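Trevoris Slope-Sided Sorting Bin, Gray
Reviewed by Juwita Yeoh
13 September 2025

The Trevoris is a rectangular bin in pale gray sheet with walls that slope steeply down to a flat floor. We bought 2 of them in May to replace a pair of straight-sided storage totes, and one has been in use ever since. The second is still in the storeroom as a spare, so everything below is about the first.

What it does

Anything you drop in ends up on the floor of the bin. With the old totes, small items leaned against the side or got wedged into a corner, and you had to dig them out with your fingertips. With the Trevoris they slide down and stay where you can see them and get at them from above. The floor is a good deal smaller than the opening, and that is the trade you make. A bin that looks large on the product page holds less than you expect.

For our mix of household odds and ends, such as toy food, plastic cups and drink cans, a handful of items at a time is right. I would not fill it past the point where things start stacking up. Puspita Sopacua tried it as a general toy bin at first and gave up within a day, and I agree with her that it is the wrong product for bulk storage. She went back to a Marneo tub for that and has been happy with it.

Setup

There is none. It comes in one piece, packed in a flat-bottomed carton with a lot of paper. Ours arrived 8 days after ordering with no dents. The underside had a protective film that was hard to peel at the corners. A plastic scraper helped.

The sides flare outward, so measure the top opening as well as the base before you decide where it will go. Ours stuck out past the edge of the first table we tried, and we had to move it to a wider one.

Wear and cleaning

The pale gray finish is my main complaint. It shows everything. The product page calls it low-maintenance, and I would not use that word. Dark scuffs come up on the slopes, and there are rust-colored stains and a band of brownish grime low on one wall. Dust settles on the floor and shows as smudges.
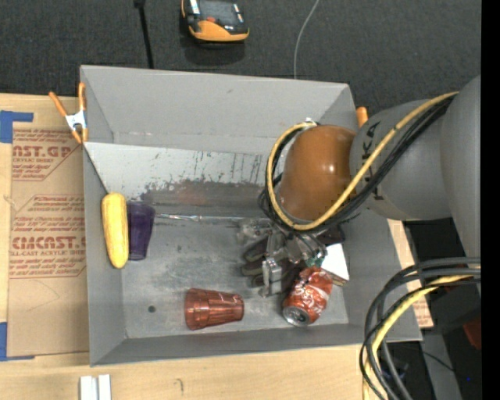

The Trevoris in use, with toy corn, two plastic cups and a crushed Coca-Cola can.

I have tried three ways of cleaning it. Warm water and dish soap takes off the dust and most of the smudges. Baking soda paste lightened the scuffs, though you have to rub for a while and the paste gets into the seams. A melamine sponge worked best on the grime but left a dull patch, so test it somewhere out of sight first. The rust-colored marks have not moved with any of them.

Wiping the floor takes a minute. The walls take longer, and the slope makes them awkward – the cloth slides down and you end up leaning over the rim. Rinse out cans before they go in. Leftover soda dries sticky and then holds the dust.

One small thing about visibility. Bright items stand out well against the gray. Our yellow corn cob and the copper-orange cup are easy to spot at a glance. A translucent cup is harder to pick out, more so when something is lying in front of it. If you mostly handle clear plastic, you may want a darker bin.

Compared with the Gagnon

Before ordering, we borrowed a Gagnon tray from Bronisława Tokarz. It has lower sides and a lip at the front, it costs $20 less, and it is easier to wipe. Round things roll out of it, though. Cups on their sides were the worst. The Trevoris keeps them in, and I think the extra money is fair for that alone.

Price and ordering

We paid $40 each plus shipping. Nabila Sembiring placed the order and had one question about the return window, which customer service answered the next morning. Gray is the only color offered at this size.

Good: keeps small items in reach, solid, no assembly, nothing rolls out.
Not so good: marks easily, walls awkward to clean, small floor for its overall size.

I would buy it again for sorting and handling small objects. For storage, get a tub with straight sides.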